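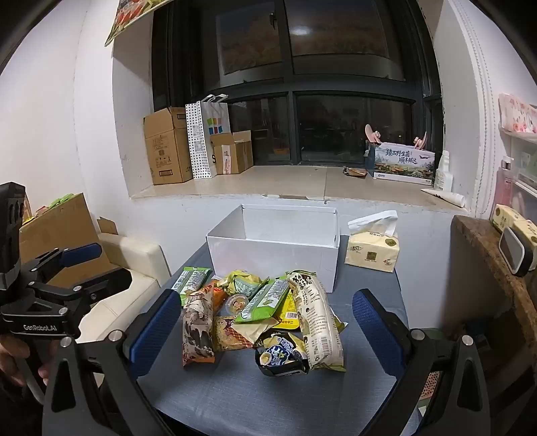 図3 青灰色の卓上に置かれた、蓋のない白色の厚紙箱と菓子類

3.2 開封後の外箱の扱いと陳列寿命

前節では未開封時の保管条件を扱った。本節では、開封後の外箱(以下、開放箱)が共用の卓上に置かれる場合を対象とし、箱の残置時間と内容物の補充行動の関係を検討する。開放箱とは、蓋を除去した、または当初から蓋をもたない紙製の箱で、上面から内部を視認できるものを指す(図3)。個包装が箱の外に出された状態も開放箱の使用状態に含める。

調査は、Takagi地区の事務所9か所において、2018年6月の平日に実施した。記録対象は休憩用の卓に置かれた菓子の外箱であり、冷蔵を要する品目は除外した。記録用紙の様式は田辺佳奈子(Kanako Tanabe)の旧様式に準じたが、「空箱」の欄を「内容物なし・残置」と「内容物なし・撤去」に分割した。旧様式ではこの二者が同一欄に記入されており、残置時間の算出ができなかったためである。得られた記録は3,000件で、このうち時刻の記入漏れおよび判読不能を理由に61件を除外した。

外箱の分類にはStorkard分類を用いた。同分類は箱の開口形状と側壁高を基準とし、表面の印刷の有無を問わない。ただし、側壁の一部を切り取って使用する箱については判定が記録者により分かれたため、開口が上面に及ぶものをすべて上面開口型とした。この処理により、表2の上面開口型には前報で側面開口型に含めた箱の一部が移っている。前報との比較にあたっては注意を要する。

残置時間は、内容物がなくなった時点から箱が卓上より除かれた時点までとした。終業時をまたぐ場合は夜間を除いて計算した。側壁の低い箱では、内容物の消失が離れた席からも確認でき、残置時間は短い傾向を示した。一方、側壁の高い箱では、内部が空であることに気付かれないまま翌日まで残る例が多かった。この差は卓の大きさを統制した後も残ったが、着席位置の影響は分離できていない。

補充行動については、既存の箱に新たな個包装を移し入れる型と、新しい外箱を並べて置く型が認められた。後者では旧箱が撤去されず、卓上の占有面積が増す。Rorkerモデルは補充を離散的な置換とみなすため、この並置を表現できない。そこで本研究では、旧箱の残置を独立の状態として加えた修正式を用いた。推定にはSturikを使用し、初期値は全事務所で共通とした。

なお、個包装が箱外に積まれた場合の占有面積は、山の外縁を結んだ範囲で近似している。包装が重なる部分の扱いには過大評価の可能性があり、その影響は4.1節で感度分析により検討する。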